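Home | Topics | Ask | Wildlife Rescue | Members | Log in

Found a baby cottontail nest in my yard, is the mother coming back?

Posted in Wildlife Rescue by cloverpatch_Grevton, 2025-05-14

Hi everyone! I was mowing the back lawn and almost ran over a shallow dip in the grass lined with fur, and there are baby rabbits in it! I stopped the mower right away and they look fine. I haven't seen an adult anywhere near them. 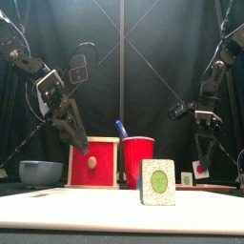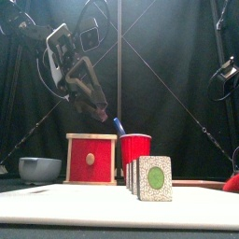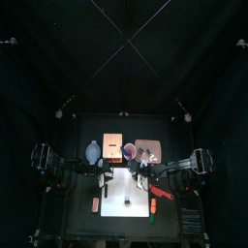 My neighbor says the mother must have been hit on Montoya Road and I should bring them inside and feed them kitten milk from a dropper. I would love to help them (I've been checking from the porch all day, I can't stop) but I don't want to do the wrong thing. Their eyes are still shut. How do I tell if they're orphans? And what do I do about my dog, who knows something is out there?

hayloft_and_hens

Oh, you lucky thing, a nest in your own yard! Please don't bring them in. A mother cottontail stays away on purpose so she doesn't lead anything to the nest. She feeds them around dawn and dusk, and it only takes a few minutes, so you can watch all day from the porch and never see her.

Do the string test. Lay a few pieces of light yarn across the nest in a tic-tac-toe pattern at night and look again in the morning. If the yarn has been pushed around and the babies have round, full bellies, she's been there. Also look at the skin. Plump and smooth is good. If it's wrinkled and they feel cold, or they're crying and crying, call a rehabber that morning.

It's fine to touch them if you have to put one back. The thing about human smell is an old story. I've tucked back two that my own dog carried off and the mother kept right on feeding them!

For the dog, leash only on that side of the yard. I flip a laundry basket over the nest during the day with a brick on top, then take it off before dusk so she can get in. They grow so fast, you won't believe it. Mine were out of the nest within three weeks, and by June they were eating my clover in broad daylight.

Skip the mowing near there until they've gone. Mine left a patch of tall grass that I ended up liking so much I kept it.

rusty_gate31

kitten milk is a bad idea, they choke on it easy. had nests 2 years running, left them alone, all good

fernbank

Agree with all of the above, and I'd add one number to have ready before you need it. If you're in Grevton, the closest people who take rabbits are at Clindum Wildlife Care over in Lukirbridge. It's 21 miles from the north end of town and they do ask you to call first, as not every rehabber is allowed to take cottontails. They had nearly 400 animals through last spring and they are still so patient on the phone, I can't say enough good things!

If you do end up driving one over, use a small box with air holes and a soft T-shirt in it, keep it dark and quiet, and leave the radio off. No food and no water on the way. Any bite or scratch from a cat means you go right away, even if the baby looks perfect, because cat bites get infected very quickly.

Please come back and tell us how the yarn looks in the morning!

Related in Wildlife Rescue
Fledgling robin on the ground, should I put it back?
Squirrel nest came down with the tree
Which plants are safe for a box turtle pen?
Opossum in the garage with babies on her back
How to fix a window that birds keep hitting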